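# Looking after the gripper on the Eklund arm

The Eklund arm does the bowl handling at Dristau. Most of the trouble we've had with it over the past year came down to the last few centimetres: the finger pads, the screws behind them and the small camera that looks out over the top. This page collects what we do to keep that end in order. Rajitha Paul wrote the first version of the checks in May and Ebbe Sandberg has changed them a good deal.

## Grip on the rim

One finger goes inside the bowl and one outside, with the rim between them. Glazed bowls are the hard case, as a smooth rim will slide on a pad that has picked up grease.

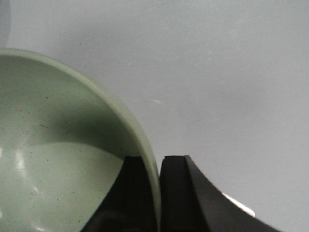 We wipe the pads with a damp lint-free cloth at the start of each shift and again after lunch. No solvent. Teodor Wallin tried a degreaser on the old set and the faces went hard within a week.

Closing force is set in the Cistico controller, on the page called Hand. It stays at 395 for ceramics. If a bowl slips at that setting, clean the pads and try again before touching the number. Raising it hides a dirty pad for a day or two and wears the outer finger faster than the inner one, and then the two no longer meet square.

To check for square, close the fingers on a strip of plain paper and pull gently from each side. It should drag the same both ways. If it comes out easily on one side, loosen the two screws at the root of that finger, close the hand on the setting block, and tighten them while it is closed.

The pads are changed as a pair at 2000 cycles. The counter is on the same page and has to be reset by hand. We have forgotten twice.

## Approach over the counter

Open width and approach height are taught separately. The arm comes in with the fingers apart, stops short, and lowers once the camera has found the rim. Shiny worktops can throw a bright spot that the camera takes for an edge, so we keep the exposure low and turn off the lamp nearest the arm when teaching a new position.
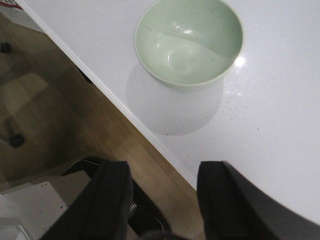 Nipon Sitthichai wrote in to say that on his Bustia hand the low exposure made things worse with dark crockery, and that he keeps two camera profiles and switches between them in the program. He also changes his pads at 1375 cycles, well before ours, and gets fewer slips towards the end of the set.

We have since added a second profile for dark items. The pad interval is unchanged for now.

Crumbs and grit on a worktop end up on the pads sooner or later, so wipe the surface down before a long run. The camera window gets the same cloth as the pads, but a clean side of it.

Re-teach the approach height after any pad change. Ardalan Shokri keeps the values on a card inside the controller door, along with the spare setting block and the 3 mm key for the finger screws.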